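Brilto cell upkeep: FAQ

How often do the finger pads need care?
Wipe them every 7 days and swap them at 2,000 folds. Ours went 1,491 last time and still gripped great!

What about the wrist camera cable?
Push the plug home, then jog the wrist slowly through its full range. Leave some slack — a tight cable will work loose.

How do I test the grip afterward?
Run program 307 with any cloth. It's our favorite check!
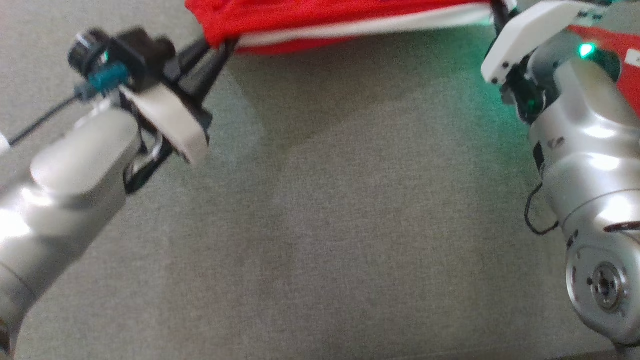
Red cloth held between both grippers.

Can I skip the test?
Please don't. It's quick.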